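Blog > Odds & Ends > Keeping Old Stuff Going

How I finally sorted out my family photos

September 4, 2026 | posted by the author of this blog

So I've been promising my sister since last December that I'd get the family pictures into some kind of order, and I have finally done it! Well, most of it. There were 2,101 of them in the end, spread over two shoeboxes, a biscuit tin and a very tired desktop computer that used to live under the stairs at our old place in Tirkcombe.

The paper ones were the fun part. I sat on the living room floor with a pot of coffee and made piles by decade, going mostly by haircuts. My aunt wrote on the backs of hers in purple ink (bless her), but my dad never wrote on a single thing, so there's a whole envelope of people on a beach who might be cousins or might just be strangers with a nice cooler. I think it's Stoltport, going by the harbor wall. My mother says no, it's Requena, and Requena is nowhere near the sea, so that conversation didn't get very far.

For scanning I used a program called Prisero, which I like a lot now that I've stopped fighting with it. Set it to 300 dpi for regular prints and leave it alone. I spent an entire evening trying higher settings and squinting at my grandmother's cardigan and I could not see any difference at all, except that the files were enormous and my laptop fan sounded like a hair dryer. Wipe the glass more often than you think you need to, too. I have one lovely wedding shot with a crumb on the groom's forehead and I'm going to have to do it over.

Naming the files is where I got stuck. I tried year first, then place, then people, and after a couple of days I had three systems going at once. Now it's year, then place, and if I don't know the year I put the first year of the decade with an x after it. Ugly, but I can find things.
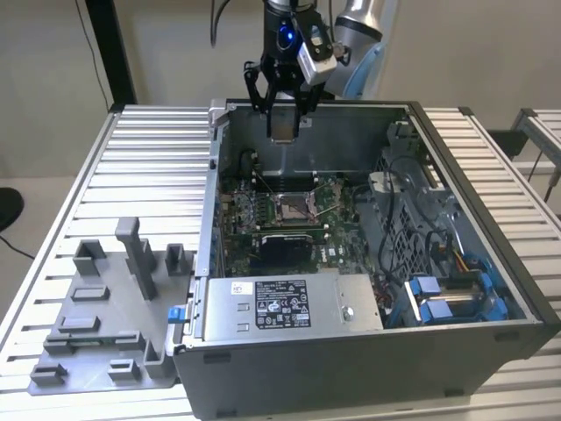
The digital ones off the old desktop were a different kind of mess. Same birthday party copied into four folders, one of them called "new new sort later." I deleted the blurry ones and the accidental floor ones, then felt guilty and put 2 of the floor ones back, because that was the kitchen carpet and we all hated it and I sort of miss it.

Everything is now on two drives, one in my desk and one going to my sister's next time I drive over. I still have the slides to do. If anyone has a slide scanner they like, please leave a comment, I've been reading reviews for a week and I'm more confused than when I started.

Contact | © 2026 All rights reserved | Back to top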